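Rebecca Guerra writes the planning software at Grestow, a small company which makes programs for robots doing housework. I met her in the spring, in the office the team shares on the second floor, and we spoke for more than one hour. She prefers to talk with her laptop open, and often she stopped to find a plot for me.

Her first planner, called Aliyu, was very correct and very slow. "It was checking everything," she says. "Before each motion it compared 2,320 candidate paths, and the arm waited. My colleague Primo Orlandini went to make coffee, came back, and the arm was still waiting." The new version keeps 28 candidates and repairs the best one while the arm moves.

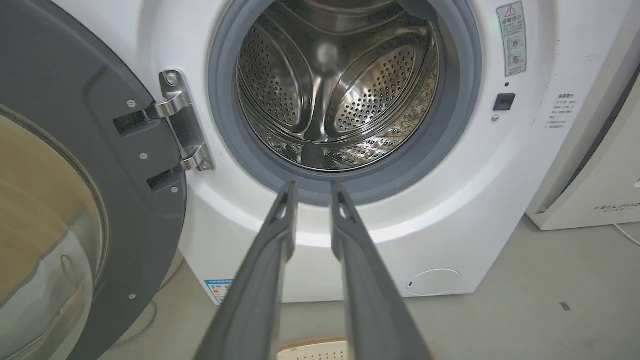

The planner treats laundry as a problem of narrow entrances. Guerra explained to me that free space is cheap and the last part of the approach is where the computing time goes. With the door of the washer open to the left and the two fingers pointing at the drum, the software must keep the glass, the hinge arms and the gray rubber ring all in its collision model. "The glass bulges, so a flat door in the model is a mistake," she says. "I made this mistake in July and I remember it well." The perforated steel gives her a different trouble, in perception. It shines, and the depth values inside a drum can jump from one reading to the next. Her filter throws away the points that do not stay stable for 30 readings.

I asked if a learned policy could replace all of this. She thought for some time. "For grasping the cloth, yes, I would give it away tomorrow. For going in and out of the opening I want a planner which can tell me why it refused."

The refusals are written to a log, and she showed me the file. It had 1,428 lines, and most of them had the same reason: wrist too close to door. Orlandini wants to group them automatically. Guerra still reads them one by one, in the morning, before she changes any code.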